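May 29, 2022

We got back from Feltbridge on the late train and I want to write down the practical parts before I forget them. A few people asked how we did the poppy walk without a car, so most of this is for them.

The poppies are in the fields between Feltbridge and Fakbridge, on both sides of the old mill road. They come up in the barley, so how many you get depends on the farmer and the winter. The woman at our guesthouse, Petronella Mofokeng, told us last year was poor and this one is good. To me it looked very red. The best stretch is past the second gate, where the road drops toward the river and you can see the whole slope at once.

## Getting there

There is one bus in the morning, the 652, which stops outside the station and again at the church in Fakbridge. Get off at the church. If you stay on you end up at the quarry and have to walk back along a road with no shoulder. We did that the first day.

The walk from the church to Feltbridge took us three hours with a long stop for lunch. It is flat except for the climb to the chapel, which has 139 steps according to the sign at the bottom. You can skip it. I went up and Lerato stayed down on the bench with the sandwiches.

## Where we stayed

Two nights at the guesthouse on the square. Plain room, good shower, bread and apricot jam for breakfast. The window looks over the square, and the market sets up early, so ask for the back if you are a light sleeper. Dinner both nights was at Yu, the noodle place by the bridge. It has six tables, and you should book.

## What I would bring next time

- A real hat. There is no shade between the gates.
- More water. The tap at the chapel was off.
- Long socks for the field edges, where the grass is high and full of ticks.
- A paper map. I used the Tindex app and it lost us twice near the river.

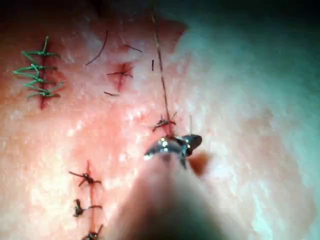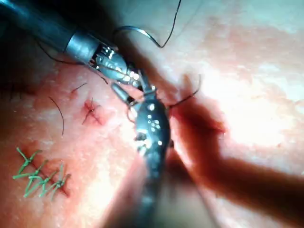

## Going later in the year

Lerato Visser, my walking partner on all of these, wants to go back in August for the sunflowers. They are on the Fakbridge side, and Petronella says they are usually past their best by the end of the month. The morning bus still runs then, but the guesthouse fills up, so we have already asked her to hold the back room. I will post the dates when we have them.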